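Open day at Flurnon, sock sorting demo: notes and questions
Forum: Manipulation and End Effectors > Visits and Demos

Posted by n_taheri, 2018-09-04

I went to the Flurnon open day. They had the lab floor open for the afternoon, with the palletizing cell in front and the small household bench at the back. Most visitors stayed with the palletizer. I spent my time at the bench, so these notes cover only that.

The task was laundry handling. A person works with a hand-held gripper, the camera on the tool records, and the recordings train a policy that later runs on a fixed arm. Visitors could try the hand-held tool. The arm demo ran twice while I was there.

What I wrote down:

Training set for the sock task: 1060 recorded episodes, all by staff.
Success rate quoted for the arm: 88 percent, single sock into bin, sock placed by staff.
Cycle limit: 60 seconds, after which the attempt counts as a failure.
Operators in the recordings: 2.

Mahnaz Esfahani gave the talk at the bench. She was clear that the rate covers one sock at a time on a bare table. She did not quote a figure for piles.

Questions for anyone else who attended. Did they say how the jaw opening is measured on the hand-held unit? And did anyone see the arm attempt a sock it had not been trained on?

--

costa_bench wrote:

I was there for the second arm run. Jaw opening is taken from the camera picture, according to the person at the table (Ladan Salehi, if I read the badge correctly). There is no encoder in the hand tool. I asked about resolution and she said it was good enough for cloth and they would not use it for rigid parts with a tight fit.

I did not see an untrained sock. The socks came out of a drawer under the bench and went back into it.

--

Tultiler wrote:

88 percent with staff placing the sock is not a number I would put in a talk. If the person placing it has watched hundreds of attempts, that person knows which poses fail. It does not have to be deliberate. Random placement from a printed list of positions takes ten minutes to set up.

Also, two operators is thin. You will get a policy that copies two people's habits.

--

n_taheri wrote:

Agreed on placement. On operators I am less sure. With one task and one bin, consistent demonstrations tend to train better than varied ones. I would want more operators once the table changes.

--

Tultiler wrote:

Consistent demonstrations train better on the test you already have. That is my objection.

--

k_arabzadeh wrote:

I work with the Wakovico group and we ran a similar cloth task in July, with towels. Our experience supports Tultiler on placement and n_taheri on operators. We went from hand placement to a position list and lost a good part of the success rate overnight. Adding operators made training slower and did not recover the loss. More episodes near the table edge did.

Was there any mention of how the episodes were spread across the table?

--

costa_bench wrote:

No. There was a poster with a plot of start positions, but it had no scale and I could not get close to it. Most of the points were left of the bin.

--

ladle_and_cam wrote:

I want to raise the pads. I tried the hand tool and the foam surprised me. On thin knit it grips well if you come in with the jaws nearly vertical and pinch a raised fold. Come in flat and it pushes the fabric along the table. I failed my first three tries that way. The staff member told me to look for the fold first and ignore the bin until the sock was off the table.

Does anyone use silicone for this? My group switched from foam because it tears at the tip, and we have had no trouble with silicone except that it picks up lint and then slips.

--

k_arabzadeh wrote:

Foam here, replaced every week. Silicone was too sticky on release. The towel would hang on one finger after opening. With a sock it would be worse, as there is less weight to pull it free.

--

ladle_and_cam wrote:

Release was fine for us above the bin. We open wide and fast. Perhaps your opening speed is low.

--

k_arabzadeh wrote:

Possible. We limit it for the linkage.

--

n_taheri wrote:

For those who were not there, one view from the hand tool's camera: 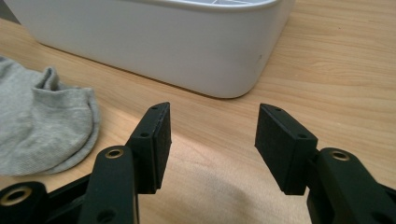

Photo: Flurnon open day, household bench / posted by n_taheri

Relevant to the pad discussion: the foam is on the inner face of both fingers, and the one on the left has a slightly rounded upper end. The gray sock is to the left with a fold raised near its top, which is the kind of grasp point ladle_and_cam describes. The bin is straight ahead of the jaws.

--

Tultiler wrote:

Thanks. Two remarks. The sock is partly out of view at the left. If the policy has no other camera, it has to act on a partial object or turn the wrist to find the rest. Do they have a second view on the arm?

Second, the table is washed out between the fingers. Pale cloth in that patch will lose contrast, and that is the spot where the grasp decision is made. I would lock the exposure and move the light.

--

costa_bench wrote:

One camera on the arm, same mount as the hand tool. Somebody asked this in the talk. Esfahani said a second view helped in their tests, but they dropped it to keep the hand tool and the arm identical.

--

Tultiler wrote:

Then I would like to see the failures broken down by whether the sock was fully in view at the start.

--

n_taheri wrote:

I have sent that question to the contact address on the handout, together with the one on placement. I will post the reply in this thread. The brass eyelets at the linkage joints are also on my list, as I would like to know whether they are plain bushings or only liners for the pins.

--

k_arabzadeh wrote:

Please ask about pad thickness as well. Ours compresses over the week and the closed position drifts.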